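How to Wash and Dry Heavy Cotton Blankets at Home

Posted Sunday, April 17, 2022

Heavy cotton blankets can go in most home machines if you give them enough room. Check the care label first. If it says dry clean only, stop there.

What you need

A washer with a large drum, a mild liquid detergent, white vinegar, and a clothesline or drying rack that can hold the weight.

Before washing

Shake the blanket outside and look it over for loose threads and small tears. Mend these now, as the spin cycle will pull them wider. Dab any stains with cold water and a drop of detergent and leave for 20 minutes.

Weigh the blanket if you aren't sure it will fit. Stand on a bathroom scale holding it, then subtract your own weight. Compare that with the dry load limit in your washer's manual. 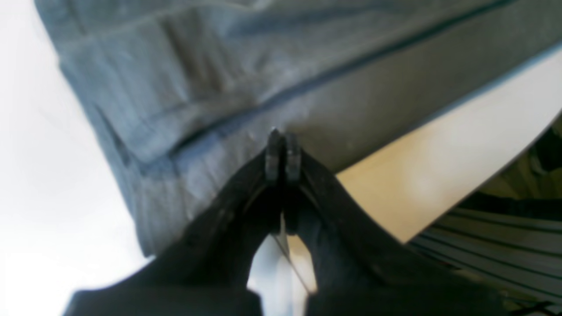
Washing

1. Load the blanket loosely in a ring around the drum. Wash it alone.

2. Use half the detergent you would use for a full load of clothes. Too much leaves the cotton stiff.

3. Choose a cold or warm gentle cycle with a medium spin.

4. Add half a cup of vinegar to the rinse compartment. Skip fabric softener.

5. Run a second rinse if the water still looks cloudy.

If the machine stops with an unbalanced load, open it, spread the blanket out again and restart the spin. My old Stirik top loader does this nearly every time.

Drying

Hang the blanket over two parallel lines so the weight is shared. Turn it after a few hours. On a dry day it should be ready by evening, but in December mine takes two days indoors.

In a dryer, use low heat and stop every half hour to refold it. Take it out slightly damp and finish it on a rack.

Storing

Let the blanket air overnight before you put it away. Fold it into a cotton bag or an old pillowcase and keep it on a closet shelf. Plastic bags trap moisture. Refold it along different lines every few months.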